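Whiteboard (small, tabletop)

A tabletop whiteboard, also called a lapboard or dry-erase board, is a flat white panel you write on with a marker and then wipe clean.

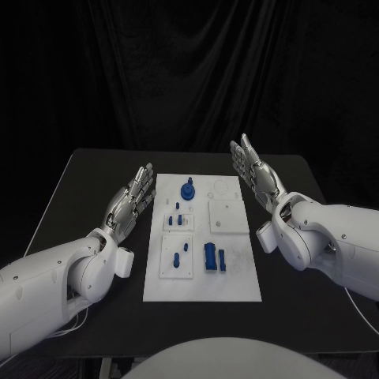 I've been keeping up this entry for the Clarkavon household wiki since May, and I still get a bit carried away with it, so bear with me! The small board is a cousin of the big classroom kind, and it does its best work lying flat, where you can lean your wrist on it and draw a map or a grocery list (I do both, sometimes on the same board).

Surface
Most cheap boards have a melamine face. It's light and it's fine for a year or two, but it gets tiny scratches, and the ink settles into them and leaves that gray haze everybody knows. Painted steel holds up better and takes magnets. Porcelain on steel is the toughest of the lot, and it's heavy – I dropped one on my foot and I'm still mad about it.

Ghosting and smudges
Ghosting is the faint mark left after you erase. Old ink does it, and so does a dirty eraser, which just pushes the gray stuff from one end to the other. Kevin Rengifo, who started this page, swears by writing over old marks with a fresh dry-erase marker and wiping right away. I like rubbing alcohol on a soft cloth, then a damp cloth, then a dry one. Please skip the scouring pads!

Sizes
There's no one standard. My Jumness board is the size of a place mat, and the Echeverri one is long and skinny and fits nowhere except the kitchen table, the long way. Rounded corners are nice if you've got kids.

Storage
Stand it on edge or hang it up. Stacking boards face to face is how mine got scuffed, and I've been putting a dish towel between them ever since.

Last edited 8 August 2019

Related entries
Chalkboard
Corkboard
Dry-erase marker
Felt eraser
Tarnow easel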